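Ticket 372 – Ocampo sorting box, lid won't stay shut

Hi again! I bought the Ocampo six-section box from you in January for my beads and the lid keeps popping up. I've cleaned the little clasp and tried it with nothing inside, same story. I really like it otherwise – the clear walls make finding things so easy.

I've got it open on the white board on my table, lid folded right back, sections all empty.

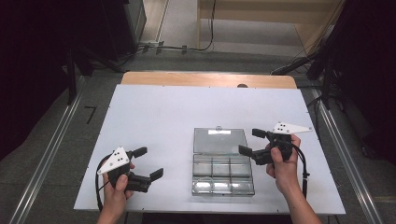 Update 2

Tried your warm water trick on the clasp, left it 17 minutes. It holds a bit better, but one knock and up it comes. Could you send a new lid, or is it the whole box?

Status: waiting for Zitard parts desk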